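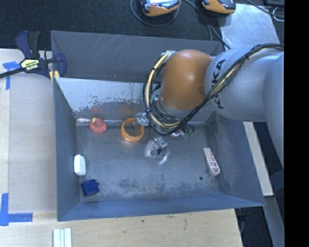

Figure 1. A KUKA robot arm reaching into an open metal bin.

Daily Activity After Leaving Work: Project Report
Vokemwood College, Health and Society Module
Submitted Fri 8 September

1. Background
The period after a person stops work brings a sudden change in how the day is spent. Travel to the workplace, stairs, breaks and regular meals are all removed at once. This project examined whether a light walking plan could be kept up by people in their first year of retirement, and what made them continue or stop.

2. Method
Five retired residents of the Sarine housing estate agreed to take part during August. Each was given a simple step counter and a paper diary. In the first week they were asked to change nothing. From the second week each person was asked to add 1000 steps a day to their own usual figure, at any time they chose. The diary had space for sleep, meals and company. The Wijaya Community Centre kindly provided a room for the weekly meetings.

3. Results
The lowest daily average in the first week was 3000 steps. Four of the participants reached their target on most days. The fifth stopped in the third week owing to a sore knee and returned for the final meeting only.
Diary entries showed that walks taken before lunch were missed less often than those left until the evening. Participants who walked with a neighbour wrote longer entries and mentioned sleep more favourably – although two of them had also begun going to bed earlier. Rain was the most common reason given for a missed day.

4. Limitations
The group was small and all its members lived on the same estate, which has level paths and benches. Step counters were sometimes left at home. Diaries were completed by hand and several entries could not be read. No measurement of weight or blood pressure was made.

5. Further work
A longer study, running into the winter months, would show whether the habit lasts in poor weather. The diary should be shortened to one page per week and printed in larger type. The Prestik sports hall has an indoor track and could be approached for use on wet days.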